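Bath Display Hall – Monthly Safety Walk, with Comments

Unit 41, ground floor. Checked by Ese Wike, comments by same, complaints to Carola Lammers.

1. Tub, white. Rim and basin checked by hand for chips. PASS
Comment: Glossy as ever. Fingerprints are not a hazard, however strongly Carola feels about them.

2. Bottles kept off the tub rim. FAIL
Comment: Third month running. Please find them a shelf.

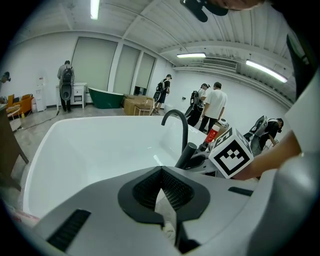

Tusbridge, Wednesday, May 20, 2026

3. Ceiling lights. PASS
Comment: Log number 527, the flicker reported in March, is closed. Trason came twice and billed three times.

4. Air conditioning unit, wall mounting. PASS
Comment: Bracket firm. Thermostat remains a matter of opinion – see the note taped over the other note.

5. Window blinds, cords secured. PASS WITH COMMENT
Comment: Cords tied back, one of them with a shoelace. Proper cleats cost less than the shoelace did.

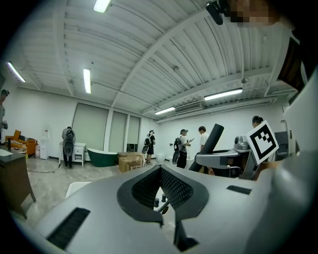 Babatunde Edet has the cleats on order with Morkusell, and I have the email, so I'm leaving item 5 open until they turn up.

6. Walkways clear. FAIL
Comment: Boxes stacked behind the green tub again. Flatten or move. "Behind something" is not a storage location.

7. Loose panels secured or laid flat. FAIL
Comment: The brown wooden one is leaning. Lay it flat by Friday.

8. Faucet, gooseneck, black. Base tight, no wobble. PASS
Comment: Hand shower lifts out and goes back without a fight. Retighten the base bolts next visit – Yakubu Bako has the key, or says he has.

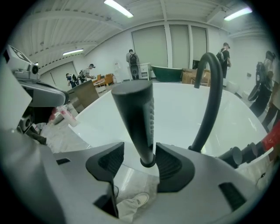

Item 8: gooseneck spout and hand shower, white tub.

9. Display toilet, marked not in use. FAIL
Comment: Sign missing. I would like this one fixed first.

Result: 5 pass, 4 fail. Copy to Titilayo Obi. Recheck of items 2, 6, 7 and 9 next week.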